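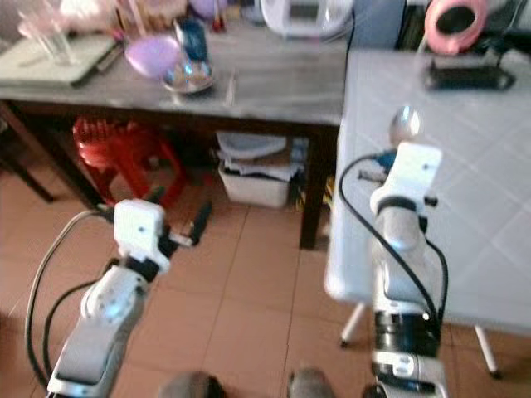
**Plalon Kitchen Notes: the questions we keep getting about tables, bowls and spoons**

Last tidied up in December. We have 2,842 messages in the Plalon inbox, and a lot of them ask the same handful of things. The answers are by me, Dineo Nel, except where Helmi Rissanen has a different view and insisted on it being printed. We don't sell anything and we don't get free samples, mostly because we were rude about the first few.

### Can a plastic garden table be used indoors as a kitchen table?

Yes. I've read warnings that it will "stress the floor" or "age badly away from fresh air," and I have yet to see any evidence for either. A molded plastic table is light, you can wash it with dish soap, and it doesn't care about a hot July or a leaky cup.

What I'd watch is the weight limit. If you plan to put a full stockpot in the middle of one, lean on it first and see how much it bows. Keep hot pans off it completely. I don't believe the "heat safe" stickers, and I've got a table with a ring in it from a pan that I had been told was cool enough.

### The top of mine has a pattern molded into it. Is it a pain to clean?

More than a smooth one, less than people claim. Crumbs and sugar sit in the low parts of the pattern and a flat sponge slides right over them. Use a soft brush, then a wet cloth, then a dry one. Helmi uses an old dish brush and skips the last step. Hers looks the same as mine, so maybe the last step is superstition.

Open lattices (the kind with actual gaps) will drop crumbs straight onto the floor. Sweep afterward, or eat your toast somewhere else.

### Should I buy a second table or a bigger one?

Ask yourself what is on the one you have. If half of it is chargers, a water bottle, yesterday's mail and a game controller, a bigger table will hold a bigger pile. I say this as a person who bought the bigger table.

Two smaller tables side by side do have one real advantage: you can keep one for food and let the other fill up with everything else. The heights almost never match, though. Measure from the floor to the top on both before you pay. Store listings round the number, and I've had one come in off by enough that a plate rocked across the join.

### Do I need a "place setting system"?

No. A company called Rostami wrote to tell us that households need one, and that theirs has 80 pieces. I asked who washes the 80 pieces and didn't hear back.

For an ordinary meal you need something to eat from, something to eat with and something to drink from. Put the bowl where the person will sit, the fork on one side, the spoon on the other, the mug where an elbow won't hit it. The fork goes on the left in most etiquette books. If your family puts it on the right, dinner will still happen.

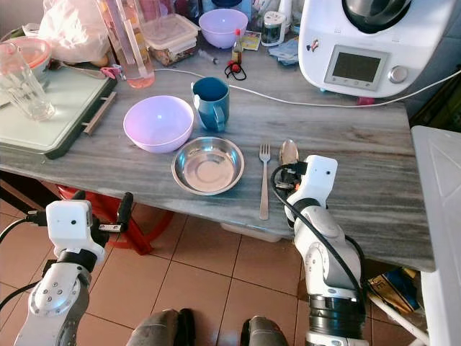
### Plastic or stainless steel bowls?

We own both and I wouldn't give up either, but the sales talk on each side is pretty thin.

Steel is said to last forever. It does last, though it also dents, scratches and shows every water spot. It's fine for mixing, for salad and for soaking things. Soup in a thin steel bowl is another matter – you pick it up, and then you put it down again very quickly.

Plastic is said to be unbreakable. We've broken two. Colored plastic also picks up stains from tomato and turmeric, and I've tried baking soda, sunlight and a paste from a forum with little to show for it. Baking soda took off a bit of the smell. Sunlight may have helped, or the stain may have faded by itself over a month. I can't tell you which.

Check the bottom before you microwave a plastic bowl. If there's no marking at all, don't.

### Is a marble-look countertop easier to live with than real marble?

Usually, but "marble look" covers a lot of different materials and the person selling it may not know which one you're getting. Ask for the name of the material and write it down. The care instructions depend on it.

The busy pattern hides crumbs very well. Vasmont lists this as a feature in its leaflet. I'd call it a mixed blessing, as you find them with your sleeve. Wipe by feel, in long strokes from the back to the front, and check with your palm when you think you've finished.

### Does everything have to come off the counter every night?

There's a popular rule that says so. I tried it for the whole of one month. The counter looked great at 10 p.m. and by breakfast I'd put everything back.

My own version is less pretty and I've stuck to it:

- Food goes away, with the lid on. Sauce bottles too, if the label says to refrigerate.
- Anything with a blade or a point goes in a drawer.
- Medicine and anything for measuring medicine gets its own place, well away from food. This one I'm strict about.
- Cloths get hung up. A crumpled cloth stays damp in the middle and smells by morning.
- The big appliance stays put. I'm not lifting it twice a day for the sake of a rule.

Helmi would add empty bags to the list. She says one bag left on a counter turns into five, and I've looked at my own kitchen and can't argue.

### Where should the cord for a countertop cooker go?

Behind everything, along the wall, with no mugs in the way. Plug it into an outlet on the same side as the cord if you can. Cord clips are sold with big promises and the sticky ones I tried fell off in the steam. A bit of slack tucked behind the appliance did the job for free.

Don't run the cord across the part of the counter where you chop or pour. If that's the only place it will reach, move the cooker.

### Wooden spoons: hand wash only, or is that a myth?

I wanted this to be a myth. I put one wooden spoon through the dishwasher for weeks and washed its twin by hand. The dishwasher one went pale and fuzzy and got a small split near the handle. So hand wash, and dry it standing up.

Oiling is where I start to have doubts. Everyone recommends it, and the oiled spoon does look nicer for a few days. I couldn't find any other difference.
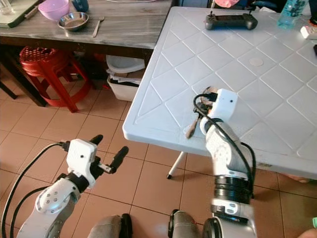 ### What's the quickest way to clear a table after a meal?

Scrape, pour, stack, wipe, in that order. Liquids first get poured out, even a thin layer in the bottom of a bowl, or you'll wear it on the way to the sink. Spoons and forks travel inside the top bowl. Mugs go separately. I've seen the one-trip method recommended, with bowls up one arm like a waiter, and I've also seen the floor after it.

Bowls of different materials don't nest well. Steel inside plastic slides around and plastic inside steel gets stuck. Make two stacks.

A tray helps if you have somewhere to put it when it's empty. Ours spent a year leaning against things before it got a permanent spot.

### Are tile floors bad news for dropped dishes?

Ceramic mugs and drinking glasses, yes. I've never had one bounce. A mat under the table is supposed to save them, but most of what I drop, I drop between the table and the sink. Pick up the big pieces in shoes, sweep, then go over the tile with a damp paper towel and throw the towel away.

### How long does a table reset take, really?

The Stostanlow method, which readers keep forwarding to me, promises 100 seconds. I timed myself on a normal evening and took roughly twice that, with dry dishes and no one talking to me. Helmi got under the mark once. She left the mugs.

### You didn't answer my question.

Probably so. There are 2,410 messages marked as read, and that only means one of us has opened them. Send it again with the word "table" or "kitchen" in the subject line, and tell us what you've already tried. If you're writing to recommend a product, please say whether you paid for it.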